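4. Keeping the Sendik cell in working order

4.1 Layout and daily start-up

The methods in Section 3 all depend on a cell that behaves the same way on the last run of the day as it did on the first, and we have come to enjoy the upkeep nearly as much as the experiments. We give it a full section here because papers on table-top handling usually allow it a sentence or two, and we would have been very glad of a longer account when we built ours.

The Sendik cell is a single arm bolted to a steel frame, with a white work surface in front of it and a two-finger gripper at the wrist. A small camera sits on the wrist and looks down past the fingers. The fingers are black plastic, made in our own workshop to a shape worked out by Graciela Carrasco, and they narrow to rounded tips so that the arm can get in between objects standing close together. The controller is a Kikuchi unit kept in a ventilated cupboard under the frame. Two lamps with diffusers hang over the table, and the window blinds stay down during runs.

Each morning the operator homes the arm, opens and closes the gripper several times with nothing in it, and then closes it over the bare surface while watching the wrist picture on the monitor. This last check takes less than a minute and it is the most useful thing we do all day! With the fingers shut, the seam between them should stand upright in the picture and meet the lower border at the same place as on the reference print taped beside the screen. If the seam leans, one of the fingers has shifted on its mount. If the seam is upright but has moved sideways, the camera bracket is the first thing to look at.

4.2 Fingers and fastenings

Each finger is held by 2 screws that pass through slots in the mounting plate. The slots make it easy to line the fingers up and, sadly, just as easy for them to creep. Early on we tightened by feel, and the alignment wandered over a few days of work. We now use a small torque driver and a drop of removable thread lock, and we put a paint mark across each screw head and the plate so that a turned screw shows up at a glance.

Fitting a new pair goes as follows. The arm is driven to the service pose and the drive power is switched off at the Kikuchi cupboard. The old fingers come off together, even when only one is worn, and go into a labelled bag with the run log number. The new pair is fitted loosely, the gripper is closed by hand until the tips meet, and the screws are nipped up in turn. Power goes back on only when the tool tray is out of reach of the arm. The whole job takes 14 minutes when the parts are to hand, most of it spent waiting for the controller to come back up.

We tried rubber pads on the tips for a while, bought from Etodel, and they gripped beautifully. They also picked up every bit of grit on the table, and they peeled at the corners when the arm pushed something sideways. We went back to bare plastic with slightly rounded edges and lowered the closing speed a little, and the results in Section 5 were all obtained that way.

4.3 Height of the work surface

Most of our early trouble came down to height. The planner believes the table to be a perfect plane, and a real table is nothing of the kind. Ours sags slightly between the frame rails, and it moves a little with the seasons - we saw the change clearly in November, when the heating in the building was turned on.

The height is therefore measured with a feeler gauge at a grid of points. The arm is brought down slowly with the gripper closed until the gauge just drags under the tips, the joint angles are saved, and the arm lifts away before moving sideways to the next point. A simple surface is then fitted through the saved points and handed to the planner in place of the flat plane. The fit is repeated after any finger change, after any work on the frame, and in any case after 70 hours of running.

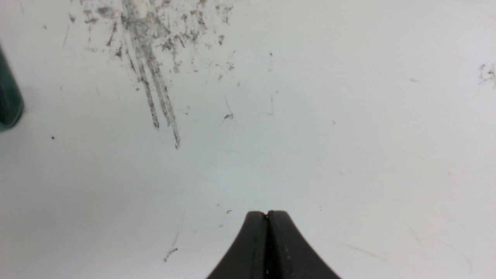
Wear on the table top deserves the same attention as wear on the fingers. A white surface is kind to the camera in most respects, but it shows every rub, and a detector that looks for small dark things will happily report a speck as a part. Marks that run in parallel lines are worth a closer look, as they can point to something being dragged instead of lifted, and we compare their direction with the approach paths in the log. Isolated flecks are usually just dirt and come off with a soft cloth.

Figure 4. Wrist camera view of the closed gripper over the work surface, with scuffs and streaks on the table top and the edge of a dark teal object at the left.

4.4 Cleaning and its effect on detection

Cleaning is done with the arm parked and the drive power off. The table is cleared, brushed towards the front edge with a wide soft brush, and wiped with a damp microfibre cloth. Solvents are kept well away from it, after a trial patch in one corner went shiny and gave us glare for as long as that panel was in use. The fingers are wiped separately with a clean cloth, as dust on black plastic shows pale in the wrist picture and upsets the finger mask.

Marks that will not wipe off are dealt with in software. After cleaning, the arm collects 60 pictures of the empty table over the working area, and these are joined into a background map called Badach, after the script that builds it. Anything the detector finds is checked against the map, and a candidate that sits exactly on a known mark is passed over unless its outline has changed. It is a very simple idea and it works a treat! The map goes out of date as new scratches arrive, so it is rebuilt whenever the surface height is measured, and the old copy is kept with the logs from its own period.

A table panel is turned round once the permanent marks begin to crowd the central area, and replaced when both ends are worn. Spare panels are cut in pairs from one sheet so that the colour matches, and a new one is given a full height measurement and a fresh map before any run is counted.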